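pridora-pantry

A small dataset of dry goods recipes and soaking times, plus the notes I wrote while typing it all in. Last updated 2019-05-07.

What you get

I started this because my aunt in Preddale kept her recipes on index cards, and the cards were falling apart. There are 93 recipes in recipes.csv and 730 rows in ingredients.csv, one row per ingredient per recipe. Join them on card_id and you're set. Notes from the margins live in notes.txt, and those are my favorite part (she had opinions about other people's lentils).

Columns that need explaining

soak_hours is whatever the card said. If the card said "overnight" I left it blank and put the word in soak_text, so please don't fill the blanks with 8 and blame me!

cups is always US cups. A lot of the older cards use a "Paiva cup," a tin mug from the Paiva store that used to be down the street. I measured one with water and converted everything, and the original amount is still there in cups_raw.

source is "card" or "phone." Phone means I called and asked — usually while she was cooking, so those rows are a bit looser.

Things I know are wrong

Bean names are a mess. The same bean can show up under 4 different names depending on who gave her the recipe, and I've only merged the ones I was sure of. The aliases file is a start. Baking times are all for her oven, which runs hot.

Also, card 70 is missing its second side. It ends at "then add the" and I've left it that way.

Sorting mixed jars

A few cards say "rice, picked over" with no more detail than that. I tip everything onto a tray and go through it under a good light. It's slow, but I like it with the radio on.
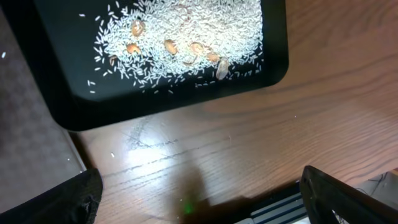 White rice on a black tray, with some light-brown pieces in it.

Using it

Open the files in any spreadsheet, or run serkia.py, the little script that prints a shopping list for a given card. It needs Python 3 and nothing else.

Thanks to Welington Cavalcanti for fixing my date parsing and for testing the bean stew twice. If you spot a typo, open an issue and tell me the card_id. I'm planning another pass over the aliases in June.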